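# Ticket 3284: Flokow hot water unit, pressure drops after service

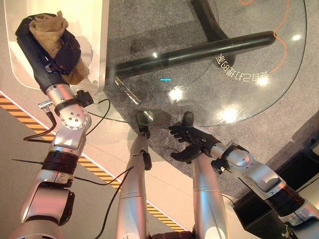

*Lieselotte Ruppert*

**Opened:** 7 May 2025
**Site:** Lurnard, upstairs flat
**Status:** open, whatever the portal says

Shower pressure falls away after a few minutes. Kitchen tap is fine. Zolla support says the tempering valve is "within normal behaviour". I doubt it, as the same valve was normal in January and the shower worked then.

**Tried so far**

- Restarted the controller. No change. I didn't expect one.
- Cleaned the shower head in vinegar overnight. Grey muck came out, pressure the same.
- Swapped the hose for the one from downstairs. Same again.
- Read the log. Error 32 shows up 347 times. The manual stops at error 30.

**Reply from Steinar Kjærgaard (Holst Plumbing)**

> Could be the inlet strainer. Did the last bloke clean it?

His invoice says he did. It also says he flushed the tank, and he was here for one cup of tea - so I'd like it opened up again.

Zolla have offered a new controller for $920. I've asked what colour of evidence they have that the controller is at fault. No answer yet.

**Next:** Steinar to pull the strainer. Not paying for parts before then.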